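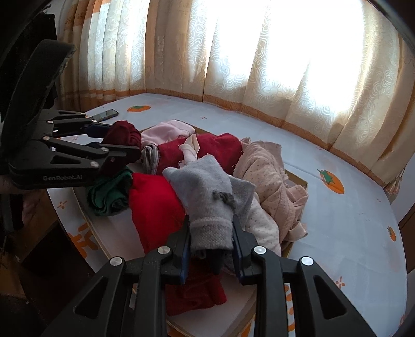 Photo: Dace Kļaviņa

Knitwear is clothing made from yarn formed into interlocking loops. Woven cloth, by contrast, is made by crossing two sets of threads at right angles. The loops let a knit fabric stretch and return to shape, so it is widely used for sweaters, socks, hats and underwear.

Most garments are either cut from knitted fabric and sewn, or shaped on the needles or machine as they are made. The second method, known as fully fashioned knitting, wastes less yarn but takes longer. Cuffs and hems are often worked in rib — alternating columns of knit and purl stitches — which grips the wrist or waist.

Wool, cotton and acrylic are the most common fibers. Heavy knits are usually stored folded or rolled, as hanging can stretch the shoulders. The town of Virnari was a regional center of the trade, and its Stitalari mill employed 568 people at its peak. A museum in the former dye house holds over 3,489 garments and pattern cards.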